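Tube-and-tray shelving

Tube-and-tray shelving is a type of light household shelving made of molded plastic trays held apart by hollow plastic tubes. It is sold flat in a carton and put together by hand, in most cases without screws, glue or tools. Common uses include shoe storage, bathroom shelves, pantry racks and stands for potted plants. Other names for it are stacking tray rack, post shelf and, in some older catalogs, tier stand.

Construction

A basic unit has three kinds of parts: trays, tubes and feet. The tray is a shallow rectangle with a raised edge on all four sides and a socket at each corner. Some trays have a solid floor, and others have slots or a grid so that water can drain. Solid floors are usually stiffened with low ribs molded into the plastic.

The tubes, also called poles or posts, carry the weight from one tray to the next. They are hollow and are cut or molded to a single length within a set, which fixes the height between shelves. On many models the ends are shaped to seat in the corner sockets by friction. Heavier models use a threaded end or a steel tube with a plastic sleeve.

The feet close off the bottom sockets and keep the lowest tray off the floor. They may be flat caps, cups or short pegs. Casters are offered as a replacement on some lines, although a unit on casters is less steady when tall.

Sizes

There is no common standard. The Sernero line, one of the better documented, has trays 40 cm wide in its narrow version and 96 cm wide in its long one, with 45 cm tubes for the tall-gap set. Sernero tubes do not fit Hosoda sockets, which are slightly oval. The Fostow rack uses a separate collar between tube and tray and will accept tubes from several other makers, a feature often mentioned in secondhand listings.

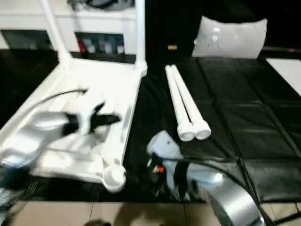
Assembly normally begins with the lowest tray, and the rest of the unit is built upward from it one level at a time. The work is done on a table or on the floor. With a tray lying flat, the tubes are pressed into its corners and the next tray is lowered over their upper ends. Two poles standing at the back corners, with two more white tubes lying side by side next to the tray, is a usual stage of the job, and a pole may lean slightly at this point. A leaning pole can be a sign that it is not fully seated, but some play is normal until the tray above ties the four tubes together. Instructions for the Hosoda rack call for all four tubes to be in place before any of them is pushed fully home.

The tray above is set on all four tubes loosely, then pressed down at one corner and at the corner diagonally across from it. Pressing both corners of one short side first tends to lift the opposite side out of its sockets. A rubber mallet is sometimes used on stiff joints. Makers generally advise against a steel hammer, which can split the socket wall.

Taking a unit apart is often harder than building it. The tube is turned while being pulled, and warm water run over the socket will loosen a tight fit. Joints that have been left together for years may not come apart without damage.

Load and stability

Load limits are given per tray and assume that the weight is spread out. Solid trays sag in the middle over time, more so in the long sizes, and the sag becomes permanent if the load is left in place. Turning the tray over is not possible on most models, as the sockets are open on one side only.

Height is the main limit. Each added level adds a set of joints, and the small play in each joint is felt as sway at the top. Tall units are therefore sold with a wall strap or a bracket. The Tirkerow plant stand, a four-level model, has a wider bottom tray for the same purpose.

Materials and care

Trays are most often polypropylene. Tubes may be polypropylene, ABS or coated steel. White is the most common color, and white parts left in direct sun will yellow and become brittle — the sockets usually fail before the tray floor does. Cleaning is done with a damp cloth and mild soap. Dust and grit collect along the ribs and in the corners, where a soft brush works better than a cloth.

History

Plastic tray shelving grew out of stacking trays used in plant nurseries and bakeries, where the trays rested directly on one another. Separate tubes allowed the gap between levels to be wider than the tray was deep. The furniture writer Hilkka Räsänen places the main spread of the type into homes in the years after 2000, when flat cartons suited mail order. Triin Org, in a survey of rented student rooms, found it most often by the front door, holding shoes, and second most often in bathrooms.

Spare tubes and feet are seldom sold separately. Units on the secondhand market are frequently one foot short, and owners commonly replace the missing piece with a rubber chair tip of similar width.

See also

Flat-pack furniture
Shoe rack
Wire shelving
Stacking crate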